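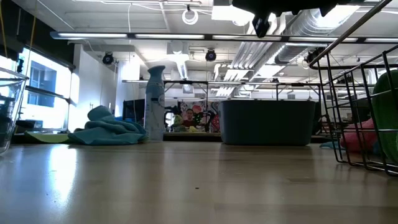
Cell 3, view from the low cam. Gripper at the top, gray bin under it

gpalfi_bench
OK need eyes on this. Cell 3, cloth sorting, two arms over one table. Since we re-taught the drop pose it comes in fine on the bin but the approach drifts toward the basket side. Not every cycle. Maybe first run after lunch, then it settles, then it does it again.

Done so far: re-zeroed the wrist, swapped the finger pads, checked the mount bolts (tight). Joint 6 reads clean. Going to recalibrate the whole thing unless someone stops me.

zubaida_t
Stop. Don't recalibrate yet.

What speed is the approach? And did you re-teach with the payload set or with the default?

gpalfi_bench
Payload set. 200 mm/s on approach. Same as before.

rjires
Not a robot problem imo. Look at that tabletop, it's a mirror. Bin reflecting right down the front of it and a big white streak on the left. If Wemivon is finding the bin rim by edge it's going to grab the reflection half the time. We had the exact same thing on the Nedar cell and spent ages on the arm before anyone put a mat down.

gpalfi_bench
Bin isn't found by vision tho. Fixed pose. Vision only picks the cloth.

rjires
Then what's the "drift"? A fixed pose doesn't drift with the sun. Put a mat down anyway

uzma.b
Is the bin itself fixed? Like located with anything, corner stops, tape, whatever. If it's just standing there then the pose is fixed and the bin isnt.

gpalfi_bench
No stops. It gets put back by hand after emptying. There's a pencil mark. Was a pencil mark.

uzma.b
Well

zubaida_t
Bin might be part of it but it wouldn't explain the arm going toward the basket. He said the approach moves, not that it misses. Győző can you get a still with the second arm in too, parked wherever it normally parks. I want the cable side. Shazia had one at Wilczyńska where the dress pack pulled on the wrist and it looked just like this.

gpalfi_bench
Give me 3 min

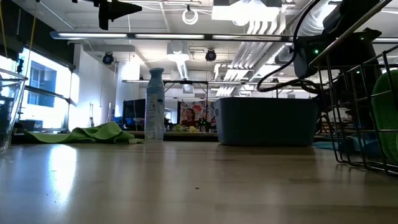
Cable dressing on this cell was redone in August when we moved the clamp, and I did it in a hurry, no point pretending otherwise. Routing was supposed to stay tight to the arm with one service loop and thats it. What I've got now is the thick black one dropping down, bending next to the housing and then looping left over the bin, plus the other bundle curving back to the arm just above the right end of it. So yeah, that's low. Haven't had a snag that I know of. Spec sheet from Pidport says min bend radius but doesn't say anything about where the loop should hang, will look again.

zubaida_t
There's your suspect. That loop is over the drop zone. When the arm comes down the loop has to go somewhere.

rjires
Would a cable really push it that far off? These things hold position. You'd get a following error first.

zubaida_t
Depends on the arm and what the limits are set to. Also depends if it's the arm moving or the gripper getting tugged at the flange. Check the flange. Put a dial on it, jog to the drop pose, lift the loop by hand with the arm stopped and locked out. If the needle moves you're done.

uzma.b
I'd still do bin stops first. Cheap, and you need them anyway

shazia_s
Zubaida's remembering it mostly right. Ours was the strain relief, clamp had walked down the arm so all the slack ended up at the wrist. Moved the clamp back up, added a second strap, problem gone. We now look at the clamp every 2,000 cycles when the pads get changed. Before that it was "when somebody notices" lol

Also check the connector while your in there. Ours had a bent latch from being pulled sideways.

gpalfi_bench
OK so plan. Lock out, clamp up, shorten the loop, second strap. Then dial on the flange before and after so I have a number. Bin stops after that. Mat if it still bothers rjires

rjires
It will still bother me. Glare on the left is right where the cloth gets picked.

gpalfi_bench
Fine, ordering a mat. Matte black or gray?

rjires
Not black, your basket and bin are both dark. Light gray, dull as you can get.

zubaida_t
Change one thing at a time pls. Otherwise you won't know which it was. Cable first.

uzma.b
Stops first!!

gpalfi_bench
Cable first, sorry Uzma. Locking out now, will post the dial readings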